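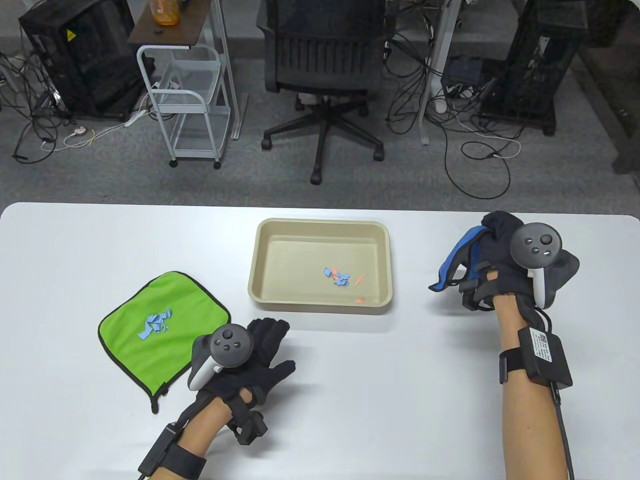
Home Stories Archive Contributors Submissions Contact

The Remnants Procedure

The Reading Room at Bekbridge was governed by a document of 40 pages, and paper was dealt with on page thirty-one. Any fragment detached from a registered item was to be placed in a shallow tray, described in writing, and retained until the Keeper had determined its origin. No fragment was to be discarded on the judgement of one person.

Angharad Parri had been Deputy Keeper for two years when the blue paper came to her attention. It was reported on 16 July 2025 by Mr Emlyn Bevan, who had charge of the tables and who submitted his reports in duplicate. The report stated that a number of light blue scraps, torn and of irregular shape, had been found on a square of green cloth at the second table. It stated further that three small orange pieces had been found with them. Mr Bevan did not offer an opinion as to what the orange pieces were.

Mrs Parri read the report twice and went down.

She knew the blue. The Rowlands letters, of which the Reading Room held 233, had been written on paper of that shade from the first to the last, and the last had been missing its lower half when the family deposited it. The register recorded the loss in the hand of her predecessor, Alun Howells: "Lower portion wanting. Depositor unable to assist." The depositor had been Miss Nerys Skyrme, a niece, who had returned every October thereafter to sit with the letters for one afternoon and had never been seen to turn a page.

"Has Miss Skyrme been in?" Mrs Parri asked.

"She has not signed the book," said Mr Bevan. He considered the matter. "I was at the other desk for part of the morning."

The procedure required that the fragments be moved to the tray by a member of staff in the presence of a second. Mr Bevan moved them. Mrs Parri was the second. It was slow work, and neither of them spoke while it was being done. The pieces were small, and the edges were soft in the way of paper that has been carried for a long time in a pocket.

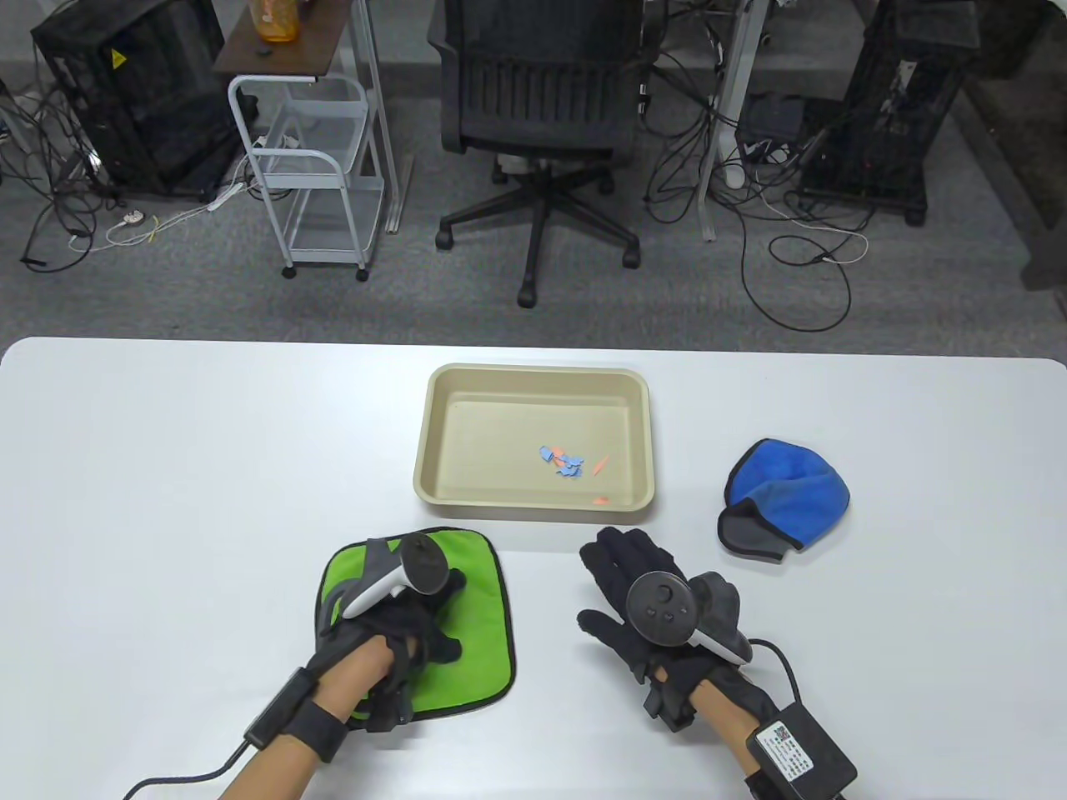
The question of the orange pieces was referred to Mr Dirk Schmieder, the conservator, who was then engaged upon the Markham maps and did not welcome the interruption. He attended nevertheless. He bent over the tray with his hands behind his back and remained so for several minutes.

"Sealing wafer, possibly," he said. "Or the corner of a sweet wrapper. I should not like to put either in writing."

"The form requires an entry," said Mr Bevan.

"Then enter that I was consulted."

When the two men had gone, Mrs Parri sat down before the tray. She was not authorised to assemble the pieces. Assembly fell under a separate heading, required the Keeper's signature, and was charged to a fund which had stood at 700 pounds for as long as she had been in post. She looked for writing and found none on the sides that lay uppermost — though the sides that lay beneath were another matter, and it would have been the work of a moment to turn them.

She thought of Miss Skyrme in her grey coat, with her hands flat on the closed folder. It had been supposed in the office that she came to remember her aunt. Mrs Parri now considered that she might have come each year with the intention of giving something back, and had each year gone home with it.

She took a fresh form and completed it in ink. Under "Description" she wrote: paper, light blue, torn. Under "Probable origin" she wrote: not determined. Under "Action" the form allowed a choice between retention, return and disposal, and she held the pen above it for some time before she wrote: retain, pending October.

Then she placed a sheet of clean tissue over the tray, carried it to the cupboard herself, and signed for the key.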